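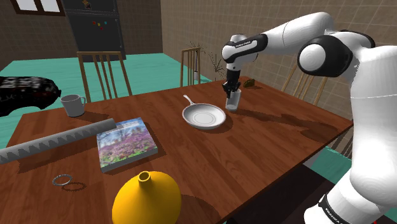
Tabletop task in the simulator, gripper closed on the drinking glass.

From: Dalia Pētersons
To: sim-practice list
Subject: Re: Draft rules for tabletop grasp tests, section 3

Comments on section 3 are inline. I read it against the dining table task, since most of the reports we get at Jetholm use that one.

Liam Mac an tSaoi wrote:
> 3.1 Every report must state whether the trial was run in simulation
> or on hardware. Results from the two must not be pooled.

Agreed as written. I would add that the statement goes in the caption of each figure as well. Figures get copied into slides without the text, and a rendered arm passes for a real one at thumbnail size.

> 3.2 A grasp counts as a success when the fingers are closed on the
> target object.

This one needs to change. Closed fingers show contact and nothing more. In the task at the top of this message the fingers are closed around the glass and the glass is standing on the table. Under 3.2 that is already a success. Under the rule we use here it isn't scored yet. Our wording is: "The object is clear of the surface and stays in the gripper for 3 seconds with the arm stopped." Nuanchan Wannasri reran the Pimska set with our wording and 276 of the 2000 trials went from pass to fail. Most of those were cups and glasses.

> 3.3 Objects other than the target are to be listed by name.

Please ask for the start position too. A frying pan and a mug next to a glass make a different problem from a glass alone, and the pan handle matters more than the bowl if the arm has to sweep across it. I would also say that an object stays on the list even if the arm never goes near it. The book and the yellow vase belong there just as much as the pan.

> 3.4 Contact with a non-target object should be avoided.

"Should be avoided" can't be checked. Either it fails the trial or it gets logged. My vote is to log every contact and fail the trial only if the object tips or leaves the table.

One thing that isn't in the draft: clear objects. Simulated glass is easy to grasp when the controller reads the object's pose straight from the simulator, and much harder when it works from camera input. The report should say which was used. Decha Chantharasri raised this in February and I think it got lost in the merge - could whoever holds the file check?

I can send replacement text for 3.2 and 3.4. Section 8 I haven't read yet.

Dalia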